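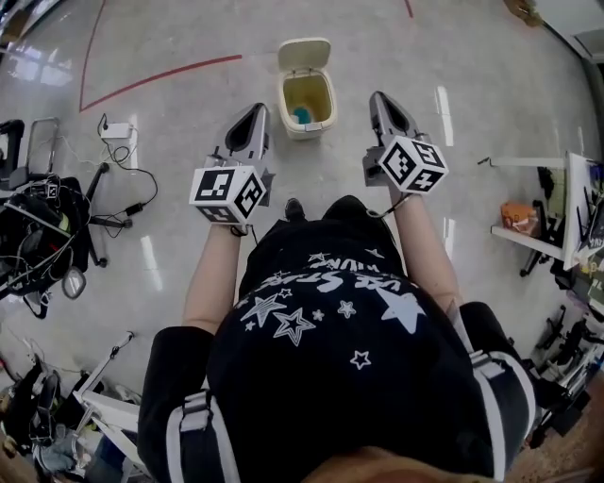 I learned to swim at 43, in a pool that smelt of chips. Stastow baths has a café right next to the shallow end, and for my first few lessons I was mostly thinking about vinegar.

My teacher was Noman Paracha, a very patient man with a very loud whistle. He had me blowing bubbles for two whole evenings (my daughter could do that at three, as she kept reminding me) before he'd let me push off from the wall. And then I did push off! I went about 5 metres, swallowed half the pool and came up grinning like an idiot.

I'd dodged it for years. At school we had one trip to the baths at Rimov, in March, with the heating broken, and I told my mum I was allergic to chlorine. She believed me, or let me think she did.

There were 19 of us on the beginners' course, all adults, all hugging the rail. Erick Lema, who drives the number 679 bus, was more scared than I was, so naturally we became friends. He wears two pairs of goggles, one as a spare on his forehead.

I can do eight lengths now, breaststroke, head up like somebody's nan. Front crawl still beats me, it's the breathing, I always turn the wrong way and get a mouthful. Erick has put us both down for the improvers' class at half past seven, and I need a new costume.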